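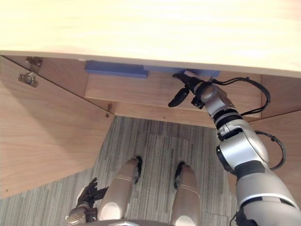 Elvira Sánchez wrote to me after my last post that a cabinet is a bad test for a humanoid, too easy to fake with a good script. She has a point, and I kept thinking about her message for most of August, so I want to answer it properly, with the results we have now.

Filed under: Robot learning, Lab diary

The question in our group is simple to say. When a person shows the robot a task by teleoperation, which part of the demonstration does the policy really use? We train on the head view and the joint positions, nothing more. Many people told me that the head view alone is poor for work under a counter, where the arm itself covers a large piece of what you want to see. I believed this also. In this kitchen task the gripper has to come up close under the countertop, near the blue bar, and at this moment the fingers hide a part of the bar. So the policy must remember, or guess, or feel with the joints.

We compared two ways of training. The first one is the plain way: we take all the demonstrations, cut them into short pieces and let the network predict the next 18 steps of the arm. The second one is an idea of my colleague Đàm. He asked to mark in each demonstration the moment when the hand stops traveling and starts to work, and to give more weight to the steps just before this moment. We call it "approach weighting" in our notes. It is not a beautiful name and I expect the reviewers will ask for another.

I collected 129 demonstrations for it. This is not much. Ginley, our earlier project, used 800 for a drawer that was much more friendly, with free space everywhere. Here I drove the arm myself for most of the sessions and my shoulders can confirm it. After the first week I was clearly better than at the beginning, and this is a problem too: the early demonstrations are slow and nervous, the later ones are quick. I left both in the set. Maybe it was a mistake, I will come back to it.

The result, in the same kitchen and with the same starting positions for both policies: the plain policy finished 49 of 75 trials, the weighted one finished 62 of 75. We decided before starting what counts as finished, and Trillen (the small program we use for logging) kept the order of the trials mixed, so I could not see which policy was running. I am glad about this, because I would like the second one to win and I know how I am.

What I find more interesting is how they fail. The plain policy likes to arrive too low. It stops under the target, closes the fingers on air and then waits, like a person who forgot why he came into the room. The weighted policy arrives better, but when it is wrong it is wrong with more energy, and twice I had to press the stop button. A failure that waits is easier to live with than a failure that pushes. I don't have a good number for this difference yet. We should probably measure the contact force at the end of each trial, and I did not do it.

To Elvira's objection: yes, a script could do it, if the robot stood always at the same place. We moved the starting position of the feet between trials, a few centimeters and a few degrees, and the script we wrote for comparison failed as soon as the angle changed. But all was done with one cabinet. I can not say that the policy understands cabinets. It knows this one.

Next I will repeat the training without my slow early demonstrations – if the difference between the two policies becomes smaller, then a part of our nice result is only my bad driving. Đàm thinks it will stay the same. The code needs cleaning and I prefer not to promise a month for it.

We use cookies to remember your settings and to count visits. By continuing to read you agree to this. Accept / Manage settings

3 comments

Jatlow
Did you try to mark the switching moment automatically? Gripper speed going under a threshold works fine for us on table tasks.

Reply from the author
We tried it for one afternoon. In my slow demonstrations the speed is under the threshold almost all the time, so it marked nonsense. With cleaner data I would try again.

Elvira Sánchez
Thank you for the long answer. I accept the part about the feet. Now please do a second cabinet, with the door opening to the other side.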